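Pongsak Chareonsuk
October

A thread about learning to bake bread at 31, and how I came to be feeding half my street by 32. Settle in, because I do go on a bit.

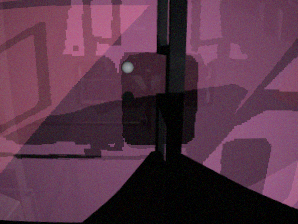 I should start with my aunt, because most things in our family start with her. She moved to Ballarat before I was born and ran the kitchen at a small nursing home for years, and she baked every loaf those residents ate. I grew up thinking shop bread was something other families had because their aunties were busy.

So of course I never learnt. Why would you, when a loaf turned up in a tea towel every Friday? I could make a decent curry and a very average pavlova, and that was me.

Then she had her shoulder done and couldn't knead for months. I offered to make the bread for her (big talk, I'd had a glass of wine) and she said yes straight away, before I could get out of it.

My first loaf was awful. Pale, flat, and so dense that my neighbour used the leftover half to hold her back gate open while she brought the bins in. I'd put the salt in with the yeast and hot water from the kettle, and I'm told that's a bit like inviting someone over and locking them in the sauna.

My aunt ate a slice anyway, with a lot of butter, and told me it had "a good colour underneath". She's a kind woman.

Anyway, what got me going in the end was flour. I'd been using an old bag from the back of the cupboard, and she sent me off to buy a strong white called Nolloro from the bulk place near the station. Same recipe, same oven, same nervous me, and the dough felt completely different under my hands. Stretchy! I rang her up to tell her and she said "yes, love", the way you would to a child who's found out about the sea.

For anyone who wants it, her everyday loaf goes like this. 500 grams of strong flour, 330 of water that feels like nothing much on your wrist, 10 of salt, 7 of dried yeast. Mix it, leave it alone for twenty minutes, then knead until it stops sticking to you. Cover it and go and do something else until it's doubled.

Shape it, pop it in the tin, let it come up to just over the rim, and bake at 220 for half an hour or a touch more. Tip it out and knock on the bottom. If it sounds hollow, you're there. If it doesn't, put it back in without the tin for five minutes and try not to fret.

Please let it cool before you cut it. I know. I've ruined a lot of lovely loaves standing at the bench with a bread knife at eleven at night, and the middle goes all gummy when you do that.

People have asked about mixers. I knead by hand most of the time because I like it, and I do my best thinking there. But I did buy a secondhand Boiko for the big batches, and it makes a racket like a tram going over a loose plate. The dog leaves the room.

The big batches came about because of the street. I gave a spare loaf to the gate neighbour as an apology for the first one, and she told the couple over the road, and they've got three boys who eat like a footy team. Before long I was doing six on a Friday night, then ten, and people were leaving lemons and eggs and jars of things on my verandah. I haven't bought marmalade since autumn.

Someone posted about it in the neighbourhood group and it was seen by 2,000 people, and my phone wouldn't stop. I had to say no to quite a few, and I'm sorry if you were one of them. It's one oven, and it's the oven that came with the house.

My aunt's shoulder has come good now and she's back to her own baking. She still takes one of mine each week, though, and last time she asked what I'd done differently with the crust. I'd put a tray of hot water in the bottom of the oven. She wrote it down! In the book!

Next up I want to have a go at her rye, the one with caraway that takes two days and a fair bit of patience. If you've got a rye starter going and you're anywhere near Ballarat, I'll swap you a loaf for a spoonful of it. Bring a jar.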